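Stores & Fittings catch-up, Wednesday, minutes

Present: Arlindo Queiroz (chair), Edivaldo Damasceno, Dirceu Sales, Ottmar Dreßler (by phone, dropped off twice)
Apologies: Wellington Coutinho
Notes: Dirceu
Started 3:10, Arlindo stuck at the Deson meeting till then.

1. Last minutes
Read, OK. One fix, item 4 should say Garnico and not Guimarães. Edivaldo to correct the copy on the shared drive.

2. Yellow shelving
Staying where it is. Ottmar wanted it against the back wall, Edivaldo says then you can't get at the lower shelf from both sides. Agreed leave it.
Top shelf = black molded trays only. Lower shelf = small stuff (boxes, round gray pieces, tongs). No mixing. Arlindo found a mug on the top shelf Monday, please don't.
Edivaldo asked if the lower shelf needs dividers. Round pieces end up all over. Ottmar has offcuts at home, will look. No money to be spent on this.
Labels: old ones peeled. Dirceu to print new, big type this time.
ACTION Dirceu labels. ACTION Ottmar dividers.

3. Black trays / covers
Long one. We don't have one name for these. Order sheet says "covers", Vinevow paperwork says "trays", Ottmar says "the shoes". Search for one and you miss the other two. Agreed "tray" from now on, everywhere, incl. the order sheet. Ottmar can say what he likes on the phone.
Order of 400 from Guimarães, delivery note ref 2786. Note doesn't match the invoice, Wellington was chasing but is off. Arlindo will ring them himself. Don't sign anything else from them untill sorted.
6 came back from Garnico with scuffed rims. Edivaldo thinks fine for display, Ottmar doesn't. Left open. Keep apart from the good ones in the meantime.
ACTION Arlindo ring Guimarães. ACTION Edivaldo put scuffed ones somewhere seperate and tell people where.

4. Bins and cardboard
Edivaldo: cardboard boxes are going in the plastic bins and then things get put on top of the boxes. Works for carrying, but you have to lift everything off to get in the box. Dirceu doesn't mind it. Short discussion, went round in circles a bit.
Decided: box in bin is OK for moving stuff to and from the shelving. Not for storage. Bin gets unloaded by end of the day.
Also bins left on the floor by the shelving. Ottmar tripped in October and has brought it up at every meeting since. Arlindo asked for a strip of floor tape to mark a bin spot. Agreed.
Flat cardboard goes out Wednesday morning, not Wednesday night, the truck's been and gone by then.
ACTION Edivaldo floor tape.

5. Small items count
Not done. Wellington had the sheet. Carry over. Arlindo wants it done before the next Vinevow order goes in, otherwise we're guessing again. Dirceu will do it if Wellington isn't back, needs someone to read out while he writes.

6. AOB
Glare on the top shelf, Edivaldo says you can't read a label laid flat up there when it's bright. Dirceu to use matte paper, same job as item 2.
Key to the side cupboard missing again. Ottmar thinks Deson has it.
Tongs: go back on the lower shelf after use pls.
Kettle. Not discussed, out of time.

Next meeting: same day, same time, 3 agenda items max (Arlindo's request). Items to Dirceu by the night before.
Closed 4:25.
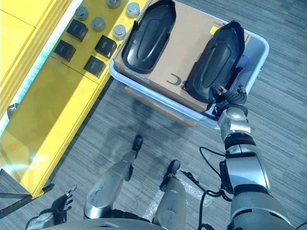
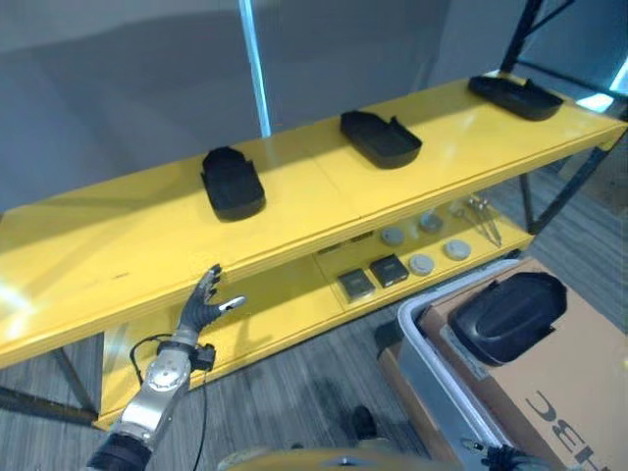
Yellow shelving, and cardboard box in bin with black molded piece on top (both pictures). Trays on the top shelf: second picture.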